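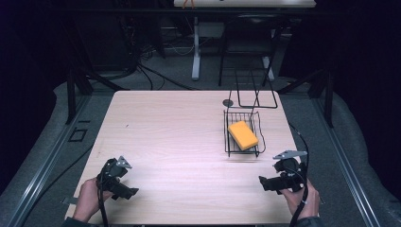

STEDARD, Tue 14 January

Mairéad Coughlan has tuned pianos for 40 years and dislikes the word "perfect." An octave tuned exactly 2 to 1, she says, sounds flat in the top register of most uprights.

"The strings are stiff, so the overtones run sharp. You stretch the octaves to match them. How much depends on the scale design and the length of the bass strings."

She sets the temperament by ear from A and checks it against a meter afterward. Dry winter air concerns her more than heavy playing. The soundboard shrinks, the crown drops, and the middle of the keyboard goes flat first.

"People book me the week the heating comes on. Wait two weeks, let the wood settle, then call."

Her next full round of the Costello practice rooms is in April.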